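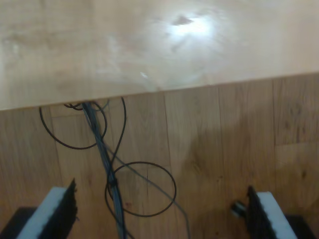
A blond wooden tabletop with the light on it.

Corrado Villa has been cooking for other people long enough to have opinions about soup spoons, and he is happy to share them with you while he peels a mountain of shallots. I caught up with him at Sasaki, the 44-degree-angle of a corner restaurant (his joke, I still don't quite follow it) on Willavgate, a little after three in the afternoon, when lunch is done and the dinner crew is just starting to drift in.

We were supposed to talk about the new October menu, and we got there eventually, but first he wanted to talk about broth. "People think the bowl is about the noodles," he told me. "I love noodles! But you can fix a noodle in two minutes. The broth you started yesterday, and if you were in a bad mood yesterday, well, everybody is going to taste it today."

He grew up over his aunt's bakery, and he says the early hours never left him. He still comes in before six to skim the pots himself, even though Iulian Avram, his sous chef for the past four years, has asked him more than once to stay home and sleep. "Iulian makes it better than me now," Corrado said, and from the far end of the kitchen Iulian called out that he would like that in writing.

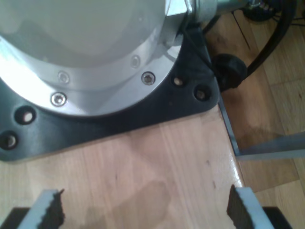
Brushed metal, four screws and a dark mounting plate.

The new menu is shorter than the old one, down to 15 dishes, and the two of them argued over nearly every cut. The cold eggplant is gone, which I'm personally a bit sad about, but the clam and leek bowl is staying, and there's a braised short rib with pickled radish that I would walk a long way for. "We wrote 400 cards," Corrado said, meaning the index cards he and Iulian use for recipe ideas, kept in old shoe boxes over the dry store. "Most of them are terrible. One of them just says 'pear?' and neither of us remembers why."

Dessert is where he goes quiet and lets Iulian talk. There's a warm rice pudding with burnt honey, and a little sesame cake that comes out of the oven to order, so do ask for it early. "Tell your server when you order your bowl," Iulian said. "Then it lands on the table right when you've decided you're too full, and you eat it anyway."

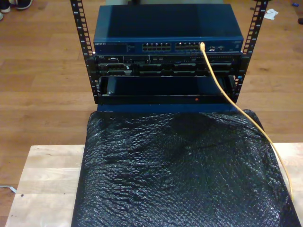
Can a larger party come in without booking?
Parties of up to six are seated as they arrive, and anyone bringing more than that should call the restaurant the day before so a long table can be set.

Before I left, Corrado sat me down with a small bowl of the clam and leek and stood over me until I'd finished it. Dinner starts at five, and he'd like you to come hungry.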